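Workshop Tips: Six Blocks and What They Taught Me About Testing a Robot Arm

I've been getting the same question since November, so I'm finally writing it up. People want to know how I decide whether a pick-and-place method is any good before I let it near a real arm and a real bench. My answer is boring and cheap: colored blocks, a simulator, and a notebook I write in by hand.

A little background. I've been using a small open project called Skutmont to set up the tabletop, and a training recipe named Grirnov for the arm itself. The arm gets shown a pile of practice runs and then has to reach for whichever color I name. I ran 295 tries in all, spread over a lot of evenings with too much coffee (my garage is cold and the computer keeps my feet warm).

First tip: keep your colors far apart. My first setup had two blues and a sort of teal, and I spent a whole weekend blaming the method for what was really my own bad taste in paint. Now it's six colors I can name without squinting, and no two alike.

Second tip: give every try the same starting pose. Gripper open, nothing in it, arm away from the blocks. If you let the arm start wherever the last run ended, you'll never know if a miss came from the method or from a lousy start. I lost most of an early batch that way and had to throw it out – still a bit sore about that one.
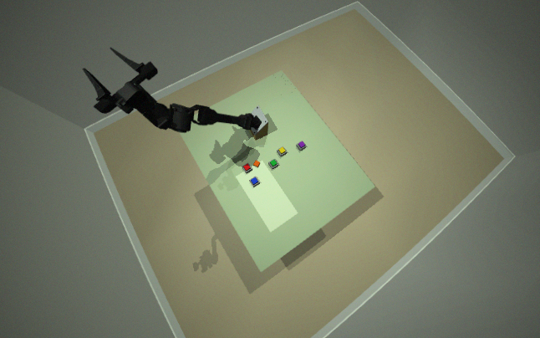

Third tip, and this is the one I'd put on the fridge: don't line the blocks up neatly. I did that at first because it looked tidy, and my numbers were gorgeous. 97 percent! I was ready to brag. Then I scattered the blocks and put some of them close together, and the same trained arm dropped to 90. It had been leaning on the even spacing the whole time. The scattered number is the one I report now, even though it's less fun to say out loud.

Shadows are worth a fussy hour too. An arm throws a big shadow over its own work, and a color that's easy in plain light can look muddy in the dark patch. I move the light between batches and write down where it was. When I skipped that step, red was my trouble color and I had no notes to tell me why.

For the notebook, I use 4 columns: the color I asked for, the color it went to, where the light was, and one word for how it missed. My words are "short," "long," "bump" and "wrong." You could get fancier, but I find I stop filling it in when there are more boxes. Pencil is fine.

Oh, and save the misses! I used to keep only the good runs for showing off. The Habte scripts I use for replay let me go back through a run slowly, and a slow replay of a "bump" has taught me more than any pretty success. Most of mine came from the fingers coming down too close to a neighbor block.

If you're on Gridus for your lighting settings, turn off the automatic refresh before a long batch. It put my light back to the default halfway through one night and I only caught it at breakfast.

Next up for me is trying the whole thing with fewer practice runs, to see how far down I can go before the scattered number falls apart. I'll post the notebook pages once I've copied them out in handwriting other people can read.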